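Ticket 41: left gripper stream out of step with chest view
Project: Jedinach
Site: Batenham
Opened: 8th January
Status: open, waiting on re-export
Priority: normal

Summary
Training on the two-cube task stalls. The learned policy closes the left gripper early and misses. Replay of the raw examples shows the gripper command leading the chest view by 13 ticks in part of the set.

Affected data
100 examples in batch Ovska. 26 show the offset, all recorded after the logger restart. The rest line up.

Checked so far
Arm joint streams: in step with each other on both sides.
Clock on the logging machine: no drift across the batch.
Gripper driver: same version before and after the restart.
Export script: run again on one bad example, same offset.
Raw buffer: first entries are missing from the chest view only. The exporter pads the gap at the end of the file when it should pad at the start.

Workaround
Shift the chest view by 13 ticks in the bad examples, then compare the closing command with the first view in which the fingers hold the cube. Do not shift the joint streams. Reference view for the left-hand grasp, pink cube between the fingers, blue cube on the table to the right:

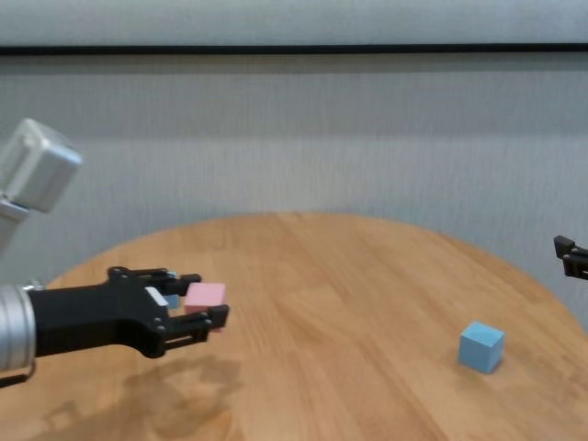

Guo replied that a fixed shift is fine for checking but should not go into the training set, and asked for the 26 examples to be exported again from the raw buffer once the padding is fixed. Until then they stay out of the February run. Exporter patch is on the branch, review pending.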